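Shop > Reviews > Cleaning > Steam cleaners

We use cookies to remember your basket and to count visits. Accept or manage settings.

Tandix Porken handheld steam cleaner

I bought the Porken in October to replace a cylinder model I'd had since 2007. It cost £82, has a 2000 watt heater and is meant for hobs, taps, grout and shower screens.

Heating up takes long enough to clear the sink. The trigger is stiff for the first few days. Steam comes out evenly once the first spit of water has gone, so point it at the plughole to start with.

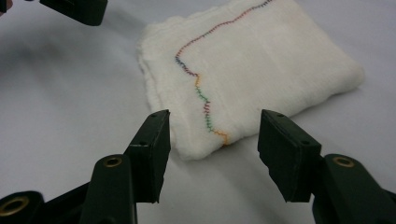

Grout was my main reason for buying it. The small round brush lifted two years of grey from behind the bath, and the bristles have splayed only a little. Glass was less good with the pad supplied, which left streaks. I had better results wiping down with a soft white cloth folded into several layers, turned to a clean face for each panel. One with a frayed edge will leave bits behind, so trim it first.

The tank is small and you can't refill it until the pressure has dropped – a nuisance halfway through an oven. The cord could be longer too. Spare brushes are easy to get, but the pads only seem to come in packs of three.

Worth the money for bathrooms. For floors, look elsewhere.

Filed under: Steam & Floorcare, Bathroom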